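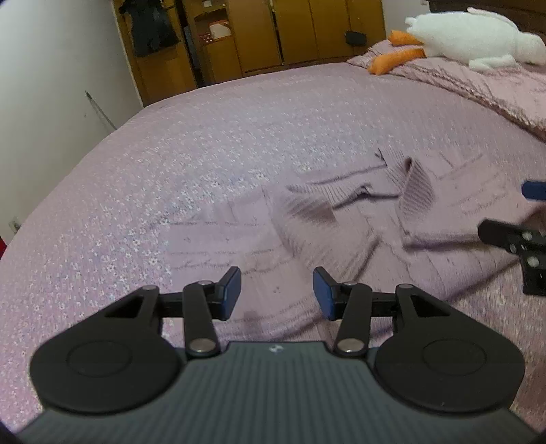 The bed where the sorting gets done, with a piece of knitwear still waiting its turn.

The woman I have come to see does her folding upstairs, on the big bed in the spare room, and she wants it understood from the start that she has never managed it any other way. "The kitchen table is too small, and there's always a crumb," she says, going ahead of me up the stairs with the tea. "You want a bed. You want to be able to walk round it and get at things from both sides."

She has been looking after other people's knitwear in Motthorpe for 13 years, first for a neighbour who had hurt her wrist, then for the neighbour's sister, and then for what sounds like half the village. She washes it, mends it, folds it and sends it home again in tissue paper. She would rather I left her name out, as she has quite enough to be getting on with, and I promised I would.

The bedspread is a soft pink one with little white flowers all over it, and I say how pretty it is. "It came from Rukano, when they still had the shop by the bridge," she says. "I did think about a plain one, something dark, so I could see what I was doing. But I like it, and I'm the one in here all day!"

I ask how she begins, because I am a hopeless folder myself and had rather hoped to pick something up. She laughs at me, quite kindly. "You begin by not folding. Everybody wants to get straight to the folding. You put it down any old how, then find the bottom edge and give it a little tug, and then you go looking for the cuffs. Ribbing is a devil for rolling up on itself. You think you've got a sleeve and you've got the hem."

Once the cuffs are found she smooths outwards from the middle with the flat of her hand, never pulling, and goes round the bed to do the other side. Anything with a cable in it gets extra time. She likes the cables to run straight down before she turns anything in, and she will stand and nudge one along with a fingertip for as long as it takes, talking all the while about her knees or the bus to Camacho. 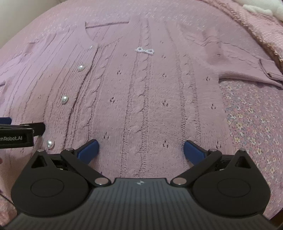 Cardigans are her favourites, particularly pink ones with a bit of sparkle in the yarn, and pearl buttons please her more than anything. "Somebody chose those," she says. "You can put any button on a cardigan and it'll do up, but a pearl one makes you sit up straight." She checks every button before she folds, giving each a gentle waggle between finger and thumb, and keeps a tin of spares on the windowsill. She reckoned it up one wet August and there were 300 in it, hardly any of them matching. A little bow or a beaded trimming has to be felt for too, and gets its own scrap of tissue laid over it so that it doesn't catch on the stitches when the front is folded down.

What about lacy patterns, I wonder, the sort with all the tiny holes? "Lovely to look at and a nuisance to own," she says at once. "Take your rings off. I've told my daughter-in-law that more times than I can say. And don't hang them, whatever you do, they'll grow. I had one come to me from Druna that had been on a hanger all winter and you could have got 2 people in it."

Sleeves go in last, laid across the back with the cuffs turned down again if somebody has been wearing them pushed up. Then it is one fold, or two for a long one, and into the drawer with the neck facing her. She keeps no more than 6 in a pile, the heaviest at the bottom, and says she can tell each one by its collar.

By this time the tea is cold and I have been given a jumper of my own to practise on. She watches me tuck in a sleeve, waits until I have finished, and shakes the whole thing out again. "Bottom edge first," she says, and goes down to put the kettle on.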